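News from the Clorside exchange

Hello again from all of us at Turkell, and thank you to everyone who wrote in after the March newsletter. We read every message (even the very long one about hedges and ducting, which was a pleasure), and most of you were asking the same thing: when does Clorside get its turn?

Well, the new street cabinets at Brekimby are finished, and the crew have now moved their vans down the hill to begin on Clorside. There are 81 homes in the first group, mainly along Doherty Lane and the cottages behind it, and after that we carry on towards the main road. By the time the whole village is done we should be able to offer fibre to roughly 2,000 homes across the two exchanges, and we're really rather proud of that, having begun with one borrowed ladder and a great deal of tea.

If you are in the first group you'll get a letter with your installation week on it. Do please ring if the week is no good for you! Akua Agyeman looks after the bookings and she would much sooner move you in the diary than have an engineer standing on your step while you're away at your sister's.
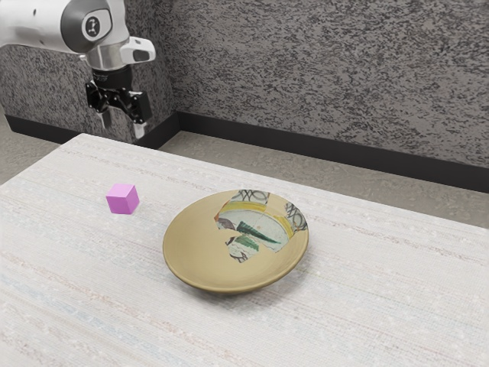

Getting your house ready

Have a think about where you'd like the new box to go. It needs a power socket nearby, and it does best out in the open, so a shelf in the hall is grand and the cupboard under the stairs is a bit of a struggle for the wireless signal. Roel Kuipers and his team will talk it through with you on the day and won't drill anything until you've said yes to the spot.

Your old broadband stays on for 7 days after the fibre goes live, so you can move the telly, the tablets and the grandchildren's games over in your own time. If you have a care alarm or a burglar alarm on the phone line, tell us when you book, as those need checking first.

The phones are open until 6 every weekday evening, and Akua has the Clorside street list beside her if you'd like to know which group you're in.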